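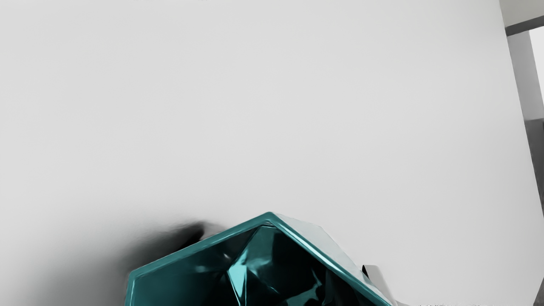
Mervin Chisholm在看完测试结果后表示，现在就说机器能接手家务还太早，能说的只是其中一部分动作已经可以交给机器，而且要看是谁的厨房、哪家的货架。他的这番话写在Trasby征求意见稿的回复里，随报告正文一并公开。

Trasby于2025年7月20日发布了家务与门店杂务操作测试报告。测试分两轮进行，先在仿真环境里跑，再搬到Grastthorpe的实地场所。列入测试的任务共18项，涵盖台面收拾、餐具归位、衣物折叠、货架补货、退货分拣和地面小件拾取等。按报告设定的“无人干预完成”标准，在实地环节达标的有7项，其余任务或需要人员介入，或在规定时间内未能完成。

报告对“完成”一词作了较严的界定。任务开始后，操作员不得触碰物品，不得重新摆放机器底座，也不得以远程方式修正抓取点。机器自行重试不算干预，但重试所耗时间计入总时长。物品掉落后由机器自行拾起的，仍可判为完成；物品破损、液体洒出或包装明显变形的，直接判为未完成。

达标项目集中在形状稳定、位置变化有限的物品上。把带柄杯子从台面移到架子上、把盒装商品推到货架前沿、把空周转箱叠放整齐，都属于这一类。机器在这些任务上的动作偏慢，停顿多，但路径重复性好，前后几次的结果差别不大。报告没有给出与人工作业的速度对比，编写组在脚注里说明，人工对照组的样本构成不均衡，数据留待下一版处理。

未达标项目的原因较为分散。衣物折叠卡在第一步：机器能够抓起布料，却经常抓到两层以上，展开之后领口和下摆的方位判断不稳。垃圾袋更换卡在套口环节，薄膜贴合时缺少可供识别的边缘。冷柜补货受柜门影响，机器需要一边撑住门一边放入商品，单臂平台没有合适的做法，双臂平台则在柜体内部碰到了活动空间不足的问题。

反光物品单独成节，是全文篇幅最长的部分。仿真环节使用的物品中有一只光亮的青绿色多面容器，置于浅灰色平整表面上，内壁的各个平面明暗差异很大，有的接近全黑，有的呈明亮的水青色。报告将此类物品列为“外观随视角剧烈变化”的一组，与磨砂、哑光物品分开统计。

报告写道，对多面反光容器，视觉模块要解决的首先是边界问题。容器口沿的高光条会把一段连续的边分割成几段，浅色外壁又容易与浅色台面混在一起，分割结果往往在外壁一侧缺失。其次是深度问题。结构光和双目方案都假定同一点在不同视角下的外观大致相同，镜面反射不满足这一假定，输出的点云在内壁处出现空洞，或者出现位于台面以下的假点。再次是阴影。软阴影边缘与深色内壁相邻时，算法偶尔会把阴影一并划入物体，使估算出的外轮廓偏大，夹爪张开过宽，接近时碰到旁边的物品。

仿真渲染可以给出每个像素的真实归属，因而适合定位这类错误。报告的做法是固定物体姿态，逐步改变光源方向和表面粗糙度，记录分割结果从正确转为错误的位置。结果显示，错误并非随光泽度均匀增加，在某一段粗糙度范围内上升得很快，过后趋于平缓。编写组据此建议，训练数据应当在这一段加密采样，没有必要在全部范围内平均分配。

Rasha Sleiman负责撰写这一节。她在报告发布后的线上说明会上表示，仿真图像的价值在于可以反复提问，同一只碗换一盏灯再看一次，成本很低。她同时提醒，渲染器里的反射环境通常比真实厨房干净，真实厨房里的碗会映出操作者、窗户、机器自身的手臂，后者还在不断移动。机器看到自己的倒影并据此改变抓取点的情况，在实地环节确有记录。

实地环节分在两处进行，一处是Grastthorpe的居住样板间，另一处是零售商Prandasen在当地的门店后仓。样板间的厨房照常配置，抽屉、吊柜和水槽没有为测试作任何改动。门店后仓则保留了原有的货架编号和通道宽度，测试安排在闭店后进行，照明维持营业时的设置。

后仓的表现总体好于样板间。报告将原因归纳为物品规格统一、摆放有规则可循、通道平整。Prandasen提供了商品外包装尺寸表，机器在抓取前可以调用。样板间没有这样的表，杯盘来自不同批次，有的带缺口，有的底部不平，测试组也没有把这些物品剔除。

不过，后仓的优势在遇到退货时基本消失。退货箱内的物品状态不一，包装可能已经拆开，标签可能被遮住或者贴歪，软袋与硬盒混放。机器可以把上层的硬盒逐个取出，取到软袋后就频繁停顿。报告认为，退货分拣与补货虽然同在一个仓内，难度更接近家庭收纳，不宜放在同一类里讨论。

测试所用的任务调度软件来自Kulkarni。该软件把一项杂务拆成若干可检查的步骤，每一步设有前置条件和结束条件，条件不满足时退回上一步。这种做法在货架补货中运行平稳，在餐具归位中则出现过循环：机器判断碗没有放稳，取出重放，再次判断没有放稳，直至超时。事后检查，碗的位置没有问题，误判来自碗沿反光造成的倾角估计偏差。

Kulkarni在回复中确认了这一现象，称新版本已加入重复次数上限，达到上限后改用触觉信号判断。报告没有采用新版本重测，相关任务维持未达标的结论。编写组解释称，测试期间冻结软件版本是事先与各方议定的规则，对所有参与方一视同仁。

触觉的作用在报告里反复出现。夹爪闭合后，指面压力分布可以说明物品是否被夹住、是否在滑动，这些信息不受光照影响。在反光容器任务中，加入触觉判断后，抓空的情况明显减少。但触觉只能在接触之后起作用，接近阶段仍然依赖视觉，撞倒物品的情况没有随之改善。薄壁容器还有一个问题，即夹持力的安全范围较窄，力小会滑，力大会使边缘变形，报告建议对这类物品优先采用从内侧撑开的方式，前提是开口足够宽。

对多面体形状的容器，内撑方式同样有讲究。平面与平面相交处形成棱线，指尖落在棱线上时接触面积小，容易转动；落在平面中部时较稳定，但平面中部恰恰是反射最强、深度最不可靠的地方。Rasha Sleiman在说明会上把这个问题留给了听众，称目前的折中办法是先用低速轻触探明平面的实际位置，再完成夹持。这样做会增加时间，在成批收拾餐具时尤其明显。

Mervin Chisholm对此持保留意见。他认为轻触探测在台面空旷时可行，在水槽里不可行，水槽里的碗叠在一起，碰一下，整摞都会移动。他还指出，测试任务里没有水，而家里的碗多数时候是湿的，水膜会改变反光，也会改变摩擦。报告的回应是，带水操作涉及设备防护等级，本版没有纳入，拟作为独立项目另行制定规程。

双方在另一个问题上意见一致，即现有演示视频不足以说明机器的能力。视频通常展示一次成功的操作，不交代之前的调试过程，也不交代物品摆放是否经过挑选。报告要求参与方在提交结果时附上全部尝试记录，包括中途停止的尝试。有参与方提出，部分停止出于网络故障，与操作能力无关。编写组没有接受将这类记录删除的请求，改为允许加注说明，理由写得很短：家里的网络也会断。

关于门店杂务，报告给出的判断比家务部分更明确。对规格统一的盒装商品，在闭店时段由机器完成理货和前移，已经具备试用条件，仍需配备人员处理异常。对软包装、生鲜和退货，报告不建议现阶段单独交由机器处理。Prandasen表示会参考报告安排后续工作，没有透露是否采购设备，也没有给出时间安排。

家务部分的结论写得较为克制。报告认为，能够稳定完成的家务动作已有若干，但把这些动作连成一件完整的家务，中间仍有大量衔接需要人来做。以饭后收拾为例，移杯子、放盘子可以单独达标，而判断剩菜是否保留、把餐具上的残渣刮净、腾出架子上的位置，要么没有列入测试，要么未能达标。将各个单项的结果相加，不能得出“可以收拾餐桌”的结论。

报告另有一节讨论异常处理的成本。机器停下之后，需要有人到场查看，判断原因，将现场恢复到可以继续的状态。在后仓，这一工作由夜班人员兼顾，走动距离不长，但会打断手头的作业。在样板间，由测试人员承担，若换成普通住户，对方未必知道该怎样恢复。测试组试过由不熟悉设备的人按屏幕提示操作，多数提示用语过于专业，例如“末端位姿超限”，看的人不清楚要移动的是碗还是机器。报告建议厂商改用物品和方位来描述故障。

安全方面未出现人员受伤的记录。机器在有人进入作业范围时均按要求减速或停止，恢复运行时则存在差异，有的平台需要人工确认，有的在人员离开后自动继续。报告倾向于前一种做法，尤其是在厨房这类可能有儿童出入的空间，但没有写成强制要求。对于抽屉和柜门，报告提出应限制拉动时的最大力，卡住时先退回，不得加力。

仿真与实地结果的差距也作了逐项列示。盒装商品一类差距较小，仿真中能够完成的，到了后仓大多也能完成。反光容器和布料两类差距较大，前者的问题集中在感知，后者的问题集中在材料模型。报告提示，仿真中的布料过于顺滑，皱褶在释放后自行展平的程度高于实物，导致折叠策略在实地失效。编写组准备在下一版中公开所用的材料参数，供其他机构核对。

对反光容器的后续工作，报告列出了几个方向：在渲染中加入移动的反射源；把机器手臂自身的倒影纳入训练图像；在浅色物体与浅色背景相接处单独评估边界误差，不再只看整体重合度。Rasha Sleiman说，整体重合度很高的分割结果，可能恰好在夹爪要落下的那一段边缘出错，用平均值看不出来。她主张以抓取点附近的误差作为主要指标，整体指标仅作参考。

报告附录收录了任务说明、判定流程、失败类别定义以及各方书面意见。原始记录需要申请查阅，申请者须同意不将单次尝试的片段用于产品宣传。Trasby方面称，任务清单会继续调整，已经稳定达标的项目将适当提高难度，例如在补货时允许货架上留有前一批商品，在移杯子时改变台面照明。

Mervin Chisholm希望下一版加入带水餐具和叠放餐具。Prandasen提出增加夜间低照度下的补货测试。Kulkarni则要求明确软件冻结的截止时间，并允许参与方在冻结前提交一次更新。上述意见的采纳情况将在规程修订稿中公布，修订稿的征求意见方式与本版相同。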